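Review: Flercombe folding music and script stand
Posted Feb 19, 2026 by Leena Hakala
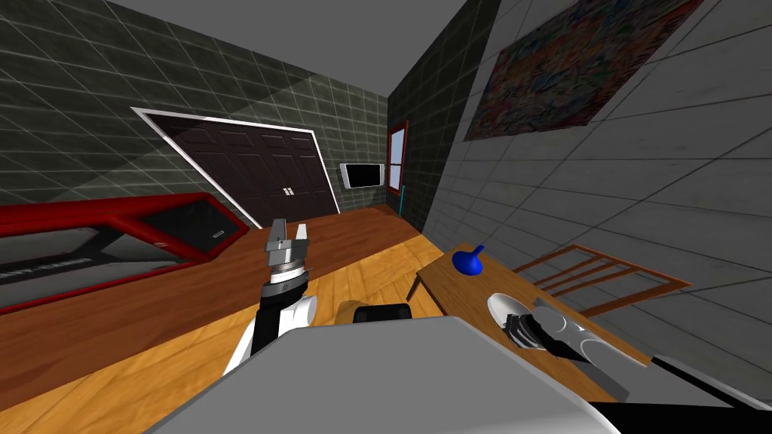 I run play readings at the Clarkstead hall, and for years we made do with wire music stands that somebody's school band had finished with. They tip over, and a full script slides off the lip as soon as you turn past the middle. Last spring we bought two Flercombe stands to see if they were any better. We now own 14, so you can guess how this review goes, but there are a few things to know before you order.

The Flercombe is a solid-desk stand on a tripod base. The desk is steel with a matte black finish, and it doesn't throw light back at the audience the way our old ones did. The lip is deep enough for an A4 ring binder. Height goes from seated to standing for anyone up to average height. Joaquín Quiroga is a tall man and has to look down further than he'd like, so he holds his script for the long speeches.

Setting up takes less than a minute. You open the legs, drop the post in and tighten one collar. The desk tilts on a friction joint with no knob, and this is the part I had doubts about. On a new stand the joint is stiff and holds a heavy binder at any angle. After a season of readings, 3 of ours had started to sag. There's a hex bolt under the desk that fixes it, but the key isn't supplied and the instruction sheet doesn't mention the bolt at all. Anil Murthy found it by turning the stand upside down.

Noise matters more than people expect in a reading. The feet have rubber caps and don't scrape when an actor shifts the stand. The collar does click if you change height mid-scene, so set it beforehand. Pages turn quietly against the desk.

For travel they're only fair. The desk comes off but doesn't fold, so each stand goes in the car as two awkward pieces. We took eight to Tramstead in March last year for a one-night reading of Vilho Koivisto's new play, and they filled the boot and half the back seat. The carry bag is sold separately. It's thin and I wouldn't bother with it. An old blanket between the desks keeps the paint from chipping.

We clip a small lamp to each one. The lip takes a standard clip without trouble, but put it at the side or you'll lose the bottom line of the page.

I'd buy them again for a hall or a rehearsal room where they mostly stay put. A touring company should look for something with a folding desk and accept a bit more wobble. Colour choice is black or grey, and the grey shows fingerprints.

Four stars out of five.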